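Teaching a robot to fold the laundry, one pink suit at a time

I folded kids' clothes for two hours on Friday and got to call it work! Firnby, the small robotics outfit over in Trostton, is teaching its home robot Flaker to deal with laundry, and they let me come along and be one of the teachers for an afternoon.

If you're picturing me typing commands, nope. You hold a gripper in your own hand, squeeze the handle, and fold things with its two fingers the way you'd like the robot to do it. A camera on the tool records the whole business from the gripper's point of view. Then you shake the thing out and do it again (and again, and again).
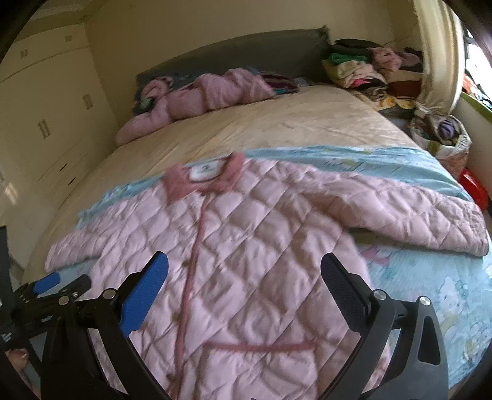 Gripper open over a quilted pink suit, ready for the next fold.

The team has 1292 folds recorded so far and wants 2196 before Flaker gets its first proper go. I added six. My first sleeve took forever! You really notice how much your other fingers normally do for you when you only have two stiff ones to work with, and quilted stuff is springy, so it keeps wanting to open back up. T-shirts were much kinder to me.

What I liked is that they record in ordinary bedrooms, with ordinary piles of clothes waiting their turn. Firnby used to do all of this by remote control, with someone steering the arm from a desk across the room, and they still do for heavier things like towels and duvets. The handheld way is quicker to pick up, though, and you can carry it from house to house in a backpack.

My arm was pretty sore by the end, I'll admit, and I kept squeezing the handle too hard. Apparently everyone does that on day one.

The next round is in December over in Guthrie, where they're hoping to borrow a few more bedrooms and add another 500 folds. Sign-up is on the Firnby site, and you don't need any experience beyond having met a laundry pile before. I've put my name down again, and this time I'm asking for socks.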